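Skilora adds 510 bin-picking runs to its training set

Skilora has recorded a further 510 bin-to-bin transfer runs for the grasping model it is developing with Zarotix. The runs were logged over 6 days in October on a single arm working between two grey bins clamped end to end. Contents are mixed by shape and surface, from toys to a translucent baby bottle, and each run stores joint positions, gripper state and the view from a fixed camera.

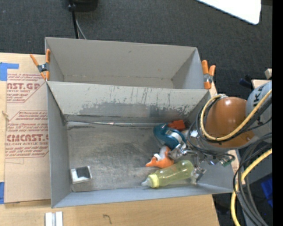
Iqra Rana would have preferred fewer runs and more failures among them, arguing that a model trained on clean grasps learns little about recovering from a slip. Of the new runs, 393 are labelled as successful at the first attempt.

Imre Vincze, who leads the recording work at Skilora, said missed grasps would be kept and tagged by cause. Labelling is done in Clullis, with a second check on any run where the object leaves the gripper early. The next batch will use clear and reflective items only. Recording starts on Friday.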